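Home | About Us | What We Do | Incident Notes | Contact

About Flelo

Last updated: Thursday, November 16, 2023

Print this page | E-mail this page

Flelo writes and tests pick-and-place programs for small robot arms. Our customers are mostly parts suppliers and repair shops that own one or two arms and have no automation staff. We build each job in simulation first, run it until it stops failing in ways we can find, and then deliver the program with a written test record.

The company was started by Tarmo Venckus and Uldis Vanags, who had worked together on machine safety at Drenthorpe. Tarmo is responsible for motion planning and grasping. Uldis is responsible for testing and has the final say on release. Neither can release a program alone.

Why we publish our faults

Most company pages list finished projects. We have chosen to use part of ours for a fault, as it explains how we work now.

In May we were preparing a job for a customer, Ketard. The task was to pick a small blue box from a mat and set it down at a second station. In a batch of 400 simulated runs, 378 finished correctly. The other 22 ended with the gripper closing on nothing, and the program then carried on to the place step as if it were holding the box. No alarm was raised in any of them.

The missed grasps had a plain cause. The gripper approach used a height taken from the box model, and the model had been changed after the approach was tuned. The new body was 6 mm lower. When the box was placed near the limit of its allowed rotation, the fingertips closed above the beveled edge and slid off.

The second cause was more serious. The check for a held part read the close command and ignored the final finger position. A command to close was always accepted, so the check always passed. On a real cell, an arm that believes it is carrying a part will move at carrying speed into a station where a person may be waiting to unload it.

We rebuilt the test layout and went back to the approach step, with the gripper open over the box. 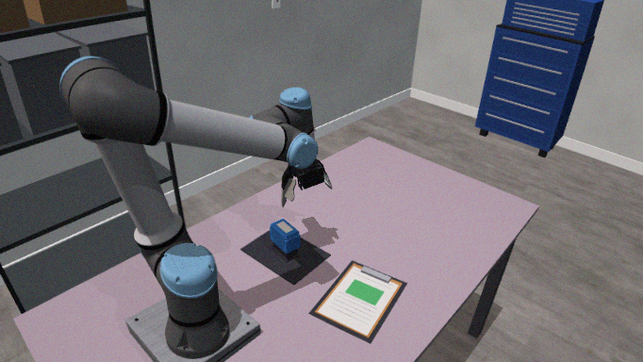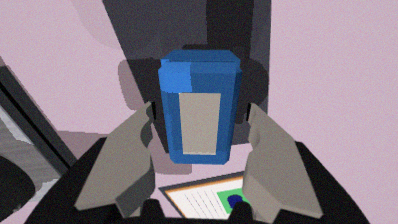 Simulated test layout, box on the table and gripper not yet closed.
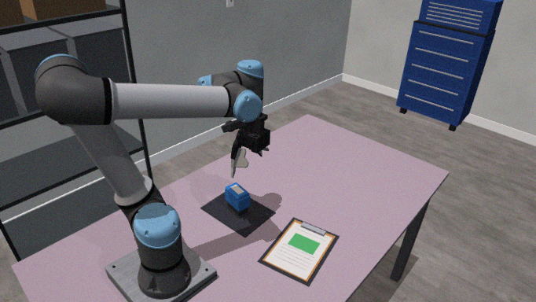
Three changes were made to the program. The approach height is now read from the current model at the start of every run. The held-part check compares the measured finger gap with the expected width of the part, and a gap outside the limits stops the arm before the lift. The place step can't start without a fresh result from that check.

We then repeated the batch with the same starting positions, including the 22 that had failed. Two runs stopped at the new check and reported a missed grasp. Both were traced to a rotation limit that had been entered wrong in the test file - a fault of ours, though not one in the program. The limit was corrected and the batch was run again in full.

Uldis also reviewed 63 older programs for the same kind of check. Where the close command had been used as proof of a grasp, the customer was told in writing and sent a corrected version. No injuries or damaged parts had been reported.

How we release work now

Every program has a fault list, and the list goes to the customer with the code. A run that ends in the wrong place without an alarm is recorded as a safety fault, even if no person could have been near the arm. A change to any part model cancels the earlier test record for that job.

Simulation does not replace a risk assessment of the real cell. Friction and finger wear are only approximated in our models, and we ask customers to carry out first runs at reduced speed with the cell closed. For sites that want help with this, Lüthi handles guarding and stop-circuit checks under a separate contract.

Customers can ask for the full record of the May fault, including the run logs. Requests go to Uldis Vanags through the contact page.

Print this page | E-mail this page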